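Hitbridge Sevelus

The Sevelus is a compact wagon built by Hitbridge, and I'll admit up front that I've owned 2 of them. It replaced the old Lumenta hatchback and kept that car's front suspension.

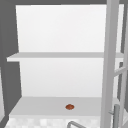

Design and engine

Curb weight is 2170 pounds, so the base engine never feels strained – even uphill with the windows down and a dog in back! Fuel economy is roughly 49 mpg on the highway if you're gentle (I'm usually not). 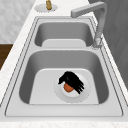
Double-basin sink in a speckled marble countertop

A sportier trim, the Grevasent, came later with stiffer springs and wider tires. I prefer the plain one, and the seats are softer too.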